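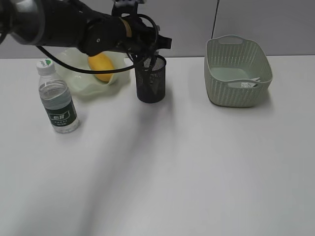

Progress Report to the Gandow Foundation
Reading and Study Skills Program for Adult Learners
11 September 2023

1. Purpose of this report

This report covers the work carried out by the Nusora Learning Center under the Gandow Foundation grant since March. It describes enrollment, teaching, spending and the plans for the remaining period of the award.

2. Enrollment and attendance

A total of 226 adults registered for classes at the two sites, Reinholz and Tradel. Demand at Reinholz was higher than planned, and the evening group there reached its limit of 50 learners in the second week. Names received after that point were placed on a waiting list, and 13 learners have since moved from the list into a class.

Attendance at Tradel was less even. Several learners work rotating shifts and could not keep to a fixed evening. The Center has responded by offering the same lesson twice each week – once in the morning and once after work – and learners may attend either one without giving notice.

3. Teaching

The program employs nine tutors, all of whom completed the training required under the grant agreement. Lessons follow the course outline approved by the Foundation, with one change. The unit on filling in forms was moved forward at the request of learners who were applying for jobs or housing. The unit on longer reading now follows it.

Tutors report steady progress in note-taking and in reading short workplace documents. Spelling remains the area in which learners ask for the most help. A short spelling exercise has been added to the start of each lesson at both sites.

4. Materials and rooms

Workbooks were delivered later than the supplier had promised. Tutors at Tradel used copied pages until the full order was received. Each classroom now has a shelf of graded readers and a supply of pens, folders and lined paper. The lease on the Reinholz rooms has been renewed on the same terms.

5. Budget

Spending is within the approved total. Printing costs were above plan owing to the delay described in section 4, while travel costs were below plan. The Center requests permission to move the unspent travel funds to the printing line. No other changes are requested.

6. Next period

The Center will open a second evening group at Reinholz, subject to the hiring of one more tutor. Final assessments will be given at both sites, and the results will be included in the closing report – along with a full statement of accounts.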